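Small Spaces Board > Entryways and Mudrooms > Where do the indoor shoes live?

hallwaygremlin
Hi all, long-time reader and very occasional poster. We moved into the upstairs flat of an old house in Sarnstead in March, and the entry is a strip of floor with a radiator on one side and the bathroom door on the other. There are four of us, and everyone owns outdoor shoes, indoor shoes and at least one pair nobody will admit to. I've been going back and forth on whether to do one big cabinet by the door or lots of small spots around the house, and I would love to hear what you've all lived with for more than a month or two!

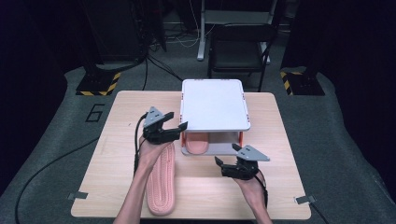
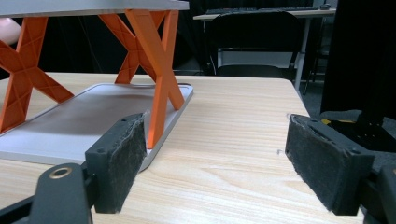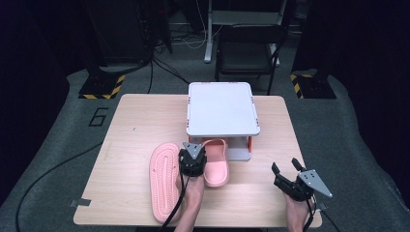
Pink slides and the little white stand, first and last pictures.

I like something that low for the indoor pairs, but my husband is firmly in the cabinet camp and says small stands just breed. Talk me into or out of it, please.

mrs_onura
Welcome to the upstairs club! We had the tall tip-out kind of cabinet for 9 years and I will defend it to anyone. It's slim, it shuts, and when my mother-in-law comes up the stairs she sees a nice clean front with a bowl of keys on top. The one thing I'd warn you about is men's boots, which never fit, so you end up with a boot tray anyway.

Chukwuemeka Nwankwo
I have to disagree with mrs_onura, with affection, as always. We had one of those cabinets in our place on Urneck Road and what happened in our house is that the shoes went in damp and came out smelling like a pond. Anything closed needs holes in the back or it needs dry shoes, and with kids you're not getting dry shoes. I'd go open and low for everyday pairs and put the fancy ones in a closet somewhere — you only want them at weddings anyhow.

mrs_onura
Well, ours did have vents, so maybe that's the difference. I'll give you the boots but I won't give you the pond.

threadbare_jo
Can I put in a word for the bench? My dad built ours and it's 13 inches deep, open underneath, with a lid on the left half for hats. You sit down, you take your shoes off, you push them under with your heel. My kids are not tidy children and even they manage it most days. A rack you have to bend over for is a rack that stays empty, in my experience.

hallwaygremlin
Oh, I love the sound of that bench, but I measured again after supper and the radiator leaves me so little room that I think we'd all be climbing over it. Could it go on the landing, do you think? The landlord (Mr. Wijesinghe, a lovely man, very particular about fire exits) would want it kept well back from the stairs.

threadbare_jo
Ask him first and take him a drawing. Ours said yes right away once he saw the measurements on paper.

Chukwuemeka Nwankwo
Landing for the outdoor shoes, something small inside for the slippers. Then your husband gets his furniture and you get your low stand. And give each person 2 pairs out at a time, the rest put away. We started that rule last winter and there was grumbling, mostly from me.

hallwaygremlin
Two pairs each might cause a family meeting, but I'm going to try it. I'll draw up the bench tonight and catch Mr. Wijesinghe when he comes by about the gutters. Jo, did your dad use hinges that close slowly? Small fingers here.

threadbare_jo
He did, after the first lid got me on the knuckles. I'll ask him which kind and come back to you.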